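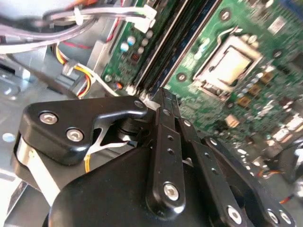

Frequently asked questions: robotic work inside desktop computer cases

Bench Practice Notes, Dallell Refurbishment Line
Maintained by Aurelia Hofstetter and Obed Annan

These answers apply to arm-mounted grippers working inside open desktop chassis at the Dallell site. They supplement the site safety rules and do not replace them. Where an answer conflicts with the risk assessment posted at the cell, the risk assessment applies.

General

Which tasks are covered?

Memory removal and insertion, release of the processor load lever, cable displacement, and inspection passes over a motherboard that is still mounted in its case. Power supply teardown is not covered. No power supply enclosure is to be opened in the cell, by hand or by machine.

Which published standards apply?

ISO 10218 covers industrial robots and their integration into cells. ISO/TS 15066 deals with collaborative operation. IEC 61340-5-1 covers control of electrostatic discharge. Controlled copies are held by Benedicta Antwi. The force limits, wait times and intervals on this page are Dallell values and should not be quoted as coming from any standard.

Do the notes apply to laptops?

No. Clearances are too different. A separate page is in draft.

Before work starts

How long must a machine be isolated before the gripper enters the case?

Unplug the mains lead, hold the power button in for a few seconds, then wait 15 minutes. The wait is logged against the asset number. It is not shortened for machines that arrived unplugged, as arrival condition is not recorded reliably.

Is the coin cell removed first?

Yes, where it can be reached without moving a harness. If it cannot, note this on the job card and insulate the holder before the arm is enabled.

How is the chassis secured?

On its side, motherboard facing up, clamped at two opposite edges of the case. Clamps bear on the folded steel and never on the front bezel. Push the case by hand after clamping. If it moves on the mat, re-clamp.

What is done with loose cabling?

Power and data leads are tied back or held clear of the approach path before the first motion. Existing cable ties are left in place unless they hold a lead across the work area. A harness that cannot be moved clear is entered in the program as a keep-out volume with a 15 mm margin on all sides. Do not rely on the vision system to find thin single wires. It misses them often enough that the rule has no exceptions.

Does the gripper need to be ESD-safe?

The fingertips must be static dissipative and the gripper body must be bonded to the cell's common ground point. Black plastic is not evidence of a dissipative material. Check the part record. Resistance to ground is measured at the fingertip at the start of each shift and after any fingertip change.

Working near the board

What approach angle should be used at the memory slots?

Approach along the board normal until the fingertips are level with the tops of the slot latches, then translate. Diagonal entry is permitted only where a drive cage or fan housing blocks the direct path, and only at reduced speed. Linkage grippers need particular care here: the outer bars swing wide as the fingers open, and the part most likely to touch a capacitor is a knuckle, not the tip.

How far should the fingers open?

To the width of the feature plus the programmed clearance. Full opening inside a case is prohibited. Set the opening limit in the tool configuration as well as in the program.

What force is allowed when seating a module?

The cell limit for vertical insertion is 60 N, applied at both ends of the module. If the latches have not closed at that value, the program must stop and retract. It must not retry without an operator check. Most failed insertions we have looked at were a reversed module or a latch that was not fully open.

May the gripper operate the processor load lever?

Yes, using the hooked fingertip set only. The lever is pressed down, moved out from under its catch and then raised under control. It is never let go under tension. The load plate is lifted by its tab.

Does an empty socket need a cover?

Yes, on every board with contacts in the socket. The protective cover stays on until the processor is at the cell and ready to fit, and it goes back on whenever the socket is left empty. No motion is programmed to pass over an uncovered socket while the gripper is holding anything.

Can the gripper rest against the case floor or the board?

It may touch bare sheet metal during a taught reference touch. It may not rest on the board, on a capacitor or on a connector housing. Contact with any of these is logged as a contact event, even where no damage is found.

Camera and lighting

Where should the camera be mounted?

At the wrist, with both fingertips in view through the full range of opening. Some blocking of the view by the gripper's own linkage is unavoidable. If a fingertip is hidden at the moment of contact, a second fixed camera is required for that step.

How is glare handled?

Use diffuse light from at least two sides. Bare screw heads and retention frames reflect strongly and have caused false edge detections. Lower the exposure before adding more light.

Are labels and serial numbers recorded?

Asset and board labels may be captured for traceability. Images with customer names or handwritten notes are sent to Ohemaa Lamptey for redaction before they leave the site server.

People in the cell

Can an operator reach into the case while the arm is enabled?

No. The arm must be in a monitored stop, confirmed at the pendant, before a hand enters the chassis. Hand guiding is allowed with the enabling device held and the gripper outside the case. The inside of a chassis has too many pinch points between linkage and sheet metal for any other arrangement.

Who may change a program?

Persons on the authorized list. At present that is Senyo Korletey and Obed Annan for motion changes, and Aurelia Hofstetter for force and speed limits. An operator may select a program but not edit it.

Maintenance and records

How often is the gripper inspected?

Fasteners, pivots and springs are checked every 444 cycles, and the counter resets only when the check is signed. Look for backed-out screws at the linkage pivots, side play in the fingers, and metal dust. A fastener lost inside a customer's machine must be found before the case is closed. If it is not found, the machine is quarantined.

Is thread-locking compound permitted?

Low-strength grade only, applied with the gripper off the arm. Cure time is as given on the product data sheet.

What must a contact event record include?

Asset number, program name and revision, peak force, wrist camera image, and the name of the person who inspected the part. Records are kept in the Zomwood log under the cell number. Paper forms are accepted when the log is down and must be entered by the end of the shift.

Do the same rules apply at the Droltberg cell?

Mostly. Droltberg uses a parallel-jaw gripper, so the answer on linkage swing does not apply there. Its clamping fixture is also different and has its own sheet.

How are changes to this page requested?

In writing to Aurelia Hofstetter, with the question heading and the proposed wording. Requests are reviewed monthly. The next full revision is planned for December.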